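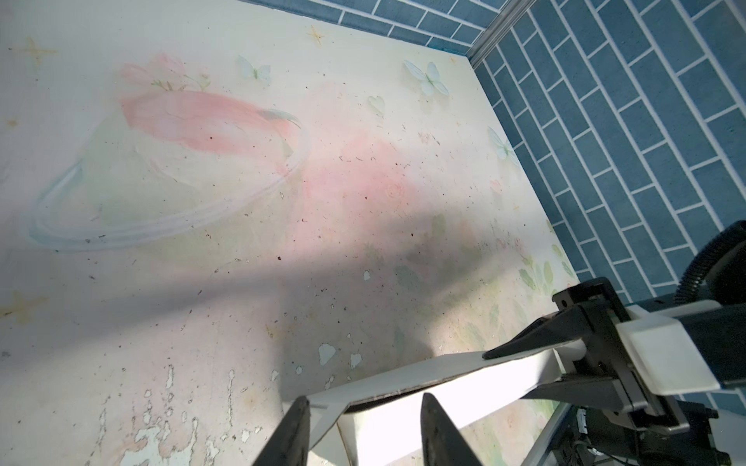

Running bond, also called stretcher bond, is an arrangement of bricks, blocks, or tiles in which every unit is laid lengthwise and each course is shifted against the one below it. In the standard form the shift is half a unit, so that each vertical joint falls over the middle of the unit beneath. The name is used for masonry that carries load and for coverings that only repeat the pattern, such as wall tile, paving, and printed panels.

Terms

A brick laid with its long face showing is a stretcher. One laid with its short end showing is a header. Running bond uses stretchers only, apart from the cut pieces needed at openings and at the ends of a wall. The horizontal joint is the bed joint and the vertical joint is the head joint. The distance between head joints in neighboring courses is the lap.

Use in masonry

A wall one brick thick at its narrowest, called a half-brick wall or single wythe, cannot include whole headers without having them stick out at the back. Running bond became common where such walls were needed, mainly as the outer leaf of cavity walls and as veneer over a frame. The outer leaf is held to the structure behind it by metal ties, since the bond itself gives no connection through the thickness of the wall.

At a corner, the end of a stretcher on one face shows as a header on the other. With standard bricks whose width is close to half their length, this keeps the half lap without cut bricks. Longer and thinner formats need a cut piece at the corner or a shorter lap.

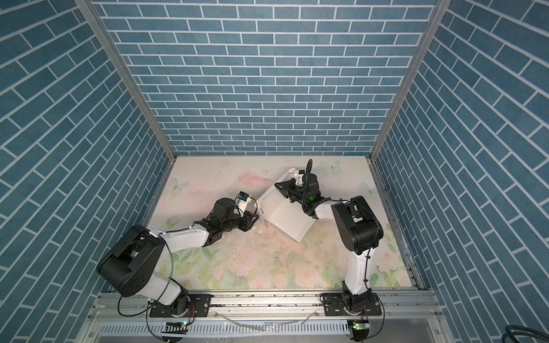 The lap also affects cracking. Movement in the ground under a wall in running bond tends to produce a stepped crack that follows the bed and head joints in turn. If the mortar is stronger than the brick, the crack may pass straight through the units.

Variants

In raking stretcher bond the lap is a third or a quarter of a unit, and the head joints form a diagonal line across the wall. Stack bond has no lap. It is weak in bending along the vertical joints and is usually reinforced in the bed joints.

Use in tile

Ceramic tiles carry no load through the pattern, and the lap is chosen for appearance and flatness. Long tiles often have a slight bow from firing. A half lap places the high center of one tile beside the low ends of the next, which makes the difference in level easy to see. A survey of 290 tiled walls in Hudurport recorded visible edges of this kind on 21 of them.
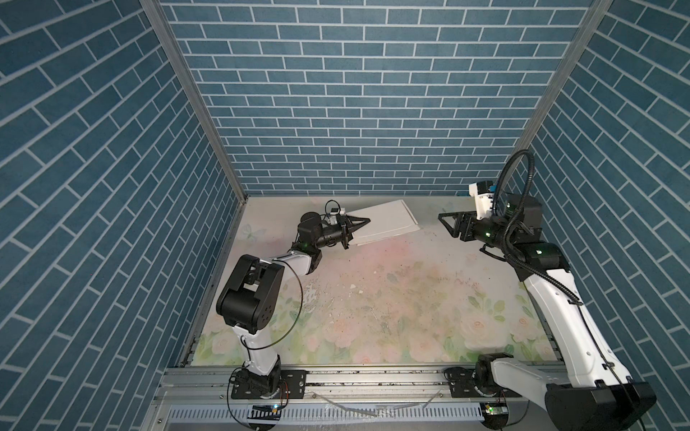 Sowmya Poojary objects that the Hudurport survey did not separate long tiles from short ones, and that the result therefore says little about the lap. She recommends that a dry row be laid out and checked with a straightedge before any adhesive is mixed.

See also: English bond, Flemish bond, grout, repointing

This site uses cookies to remember your settings and measure traffic. Accept all | Manage preferences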